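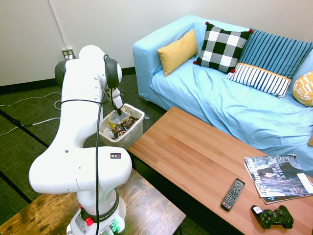
Forums > Driving Holidays > Turkey and the Black Sea

Search this forum Advanced search

Prudevside coast tour – fuel stops and the hill section

bore_gauge
Booked on the Prudevside self-drive tour in March. The route notes list 1,307 miles in total, with the last fuel before the hill section at Kurtuluş. My car does 280 on a tank if driven gently. Has anyone run that leg without a can in the boot?

Gülizar Tatlı
Apr 5, 2018
I did it last year in a 2-litre estate. The hill leg is 100 miles from pump to pump. Fill up at Kurtuluş and you will have plenty left. Consumption on the climb was a third worse than on the motorway, so allow for that.

presa_mk2
Disagree on "plenty". The 100 miles assumes you take the main road. The tour sends you over the old pass, which adds two detours and a lot of second gear. I came down with the warning light on.

Gülizar Tatlı
What were you driving?

presa_mk2
Presa coupé, 45-litre tank. I left Kurtuluş with it half full, I admit.

Gülizar Tatlı
Then the tank wasn't the problem. The notes say to brim it.

bore_gauge
Mine is 50 litres, so it should be fine. Second question – brakes. Standard pads, 3 years old, 5 mm left on the fronts. Change them before I go?

zustard_owner
Pads at 5 mm will last the trip. Change the fluid instead if it is the same age. Old fluid boils on a long descent and the pedal goes soft. I run Zustard pads and would not bother with them for a touring pace.

presa_mk2
I would do both. It is one job with the wheels off.

zustard_owner
New pads need bedding in. Fit them the night before and you will be doing that on the motorway. If he has a few weeks, fair enough.

bore_gauge
Fluid is booked in. Leaving the pads, will measure again at the halfway hotel.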